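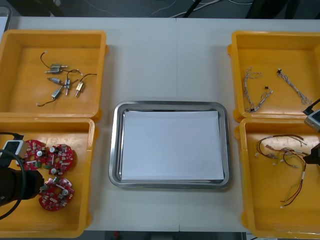 Mwanahawa says that if the arms take over the kitting, she wants it written down who fixes a bad kit, and that it should not automatically be whoever is standing closest. Putting that first in the entry, before the technical part. I agree with her and I told her so, but my agreeing doesn't settle anything.

**May, 7:40 a.m. Kitting cell, Rotich units**

Layout as of this morning: motors and solenoids upper left, round red boards lower left, the white/gray harnesses upper right, colored harnesses lower right. Kit tray in the middle with a sheet of paper on the bottom. Left arm takes the left pair of bins, right arm takes the right pair. Neither one crosses the tray to the other side. Jörg would like them to be able to, later. I would like it to stay like this for the time being.

Paper stays in the tray. Stedik finds the placed parts more reliably against white than against bare steel. Change it when it gets marked up. Spare sheets are in the drawer with the labels.

**Where we are**

73 kits run with nobody at the table except the person watching. Of those, 2 went to the bench with the wrong contents, both of them short a motor. Faith caught both at the bench by looking in the tray before she signed for it. The log had both marked complete. That bothers me more than the missing motors do, and I've asked Jörg to have the log entry held back until there is a look at the full tray after the last place, with both arms out of the way.

The rest of the trouble was stops. Nearly all of them were on the colored harnesses. They come to us bundled, they tangle as soon as you tip them into the bin, and when the gripper closes on one lead it can bring the neighbors along. The cell then stops and waits for a person. The boards are the easy ones as long as they aren't lying on top of each other. Motors with leads are in between: fine if the gripper gets the body, bad if it gets the wire.

Things to try, in no particular order:

- Fewer colored harnesses in the bin per fill. Costs us more refills.
- Ask Jerkska if they would ship the harnesses individually tied. Sayaka has written to them, no answer yet.
- Lay them out by hand when filling. Works well. Also means a person is doing most of the handling we were supposed to be saving.

I don't want us to slide into the third one without deciding it. On Josphat's shift that's what people have been doing, and the stop count looks good as a result. It isn't in the log anywhere that somebody spent the start of the shift straightening wires.

**What the job is now**

Wrote this out for Sayaka, copying it here so it's in one place.

Before: one person kits, by hand, from the shelf, walks the tray to the bench, goes back. You're on your feet and your hands are busy, and you talk to the bench people every time you drop a tray off. If a part looks off you set it aside without thinking much about it.

Now: the same person fills bins, clears stops, swaps the tray, carries it over. In between there are stretches with nothing to do except be near the cell. They're too short to start anything else properly. Mwanahawa tried doing label prep during those and gave it up, as every stop meant losing her place on the sheet. Faith says the quiet is fine for an hour and then she gets sleepy. Josphat likes it, and says his wrists are better at the end of the day. I wrote both down. They're both right about their own shift.

The part I hadn't thought about is inspection. 212 parts were set aside by hand kitting last month for bent pins, nicked insulation, bad plugs. Nobody was assigned to do that, it came with picking the part up. The arms pick up whatever they can grip. So bad parts will get through to the bench now unless we put the check somewhere on purpose. Options are at the fill or at the bench. The bench people don't want it and I don't blame them, their time per unit was set on the assumption that the kit is good. At the fill makes more sense to me, but then the fill has to be given real time, and right now it's listed as if you just tip a bag in a bin and walk off.

**Talk with Sayaka, before lunch**

Short version of what was agreed:

1. The person on the cell is on the cell. They are not also the float for packing. This had been happening.
2. Fill time goes in the plan as its own line, with the part check included.
3. A short kit is logged against the cell, not against the person carrying the tray. Mwanahawa's point, more or less in her words. The bench sends it back and the person on the cell completes it by hand, and that time goes in the log too.
4. Rotate at the break. No full shifts on the cell.

Not agreed: headcount. Sayaka says Gesano isn't planning to cut kitting from three people to two on the strength of this cell, and that she would say so at the shift meeting. I asked if she would put it in writing. She said she'd have to check. Leaving that open here on purpose so it doesn't get lost.

**Jörg, afternoon**

He wants to run the remaining order through the cell, all 3,487 kits. I'd rather keep hand kitting going alongside for a while, on the same order, with the same people rotating. Partly for the comparison. Partly so people stay quick at it, in case the cell is down for a day and we need trays at the bench regardless. He said hand kitting makes the numbers messy. They're messy anyway.

We left it that the hand station stays set up through the end of the month and the shelf doesn't get cleared. I've put a note on the shelf.

He also showed Faith how to restart after a stop without calling him. It's three steps on the screen and she had it right away. Everyone who works the cell should get this, not one person per shift. Up to now people stood and waited for Jörg, and on the late shift he isn't in the building.

**Small stuff**

- Cables on the floor behind the table need to be covered or taped down. The refill route goes past there. Ask maintenance for the rubber strip.
- The bins are identical. Twice now a bin has gone back in the wrong corner after a refill and the cell went looking for boards in the motors. Label them on the outside, and label the table to match.
- Josphat asks if the stop tone could be something other than what it is. He's right, it sounds like the forklift.
- The seam in the table: check that the two halves are still level before recalibrating. Jörg has the straightedge.
- Stop sheet is on the clipboard again. Write down what the part was and what you did about it, including if you laid the harnesses out by hand.

**4:15 p.m.**

Jerkska answered. They can tie the harnesses individually, with an extra charge per bag, and they want to know the quantity. Sayaka has the message. Before anyone says yes I'd like a few tied ones to try, as somebody has to take the ties off and I'd guess that's us. Asked for a sample bag.

Mwanahawa has the cell first thing tomorrow, Faith after the break.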